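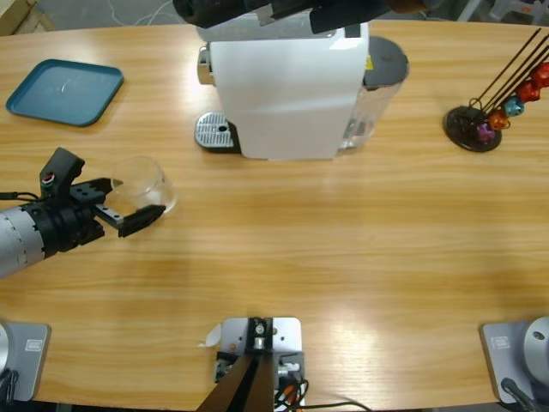 Figure 4-1. Bench layout for the coffee task, fixed camera.

4. Setting up the coffee task

This section covers bench layout and wrist view checks for the student project team. Complete Section 3 (power-on and homing) first. Arm software is Somar, release 1806. Episode files are stored on the Gredel drive.

4.1 Placing the items

1. Clear the table between the two arm bases. Tools and spare screws go back in the drawer.
2. Set the coffee machine at the far side of the table, opposite the center mount, with the drip tray on the left and the water tank on the right.
3. Set the teal tray in the far left corner. Leave it empty.
4. Stand the capsule holder on the right side of the table, with the rods leaning away from the center.
5. Load the holder with capsules of mixed colors. The order is free, but write it in the run sheet before the first episode.
6. Place the clear cup on the left half of the table, upright and empty, within reach of the left gripper.

Note: The cup is hard to pick out against the wood grain. Turn off the lamp over the window bench if its edge is lost in the fixed camera view.

Caution: Keep hands outside the arm bases whenever the drives are on. One team member stays at the stop button for the whole session.

4.2 Checking cables

1. Follow each arm cable from the base to the table edge. No cable may cross the working area.
2. Check that the wrist cable has slack through the full turn of the wrist.
3. Check the plugs at the center mount. Push them in by hand; do not use pliers.

4.3 Checking the wrist view

1. Open the gripper fully.
2. Move the arm to the check pose at 12 percent speed.
3. Open the wrist camera window in Somar and compare it with Figure 4-2.
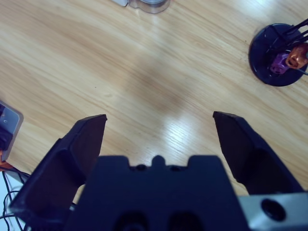 Figure 4-2. Wrist camera view, gripper open.

4. Confirm that both fingertips are in view, with bare table between them.
5. Confirm that the base of the capsule holder is in view on the right side. If it is missing, move the holder – do not bend the camera bracket.
6. Look for glare. A bright spot on the table is acceptable as long as it does not cover a capsule or the cup.

4.4 Recording

1. Set the episode limit to 500 steps.
2. Record one trial episode, play it back, and delete it.
3. Record the session. The team target for December is 100 accepted episodes.
4. Return the cup and the holder to their start positions after each episode.

Note: An episode with a dropped capsule is kept and marked F in the run sheet. An episode ended by the stop button is deleted.

Changes to the layout go through Tuva Lunde. Report drive faults to Bogdan Dinu before restarting the arms.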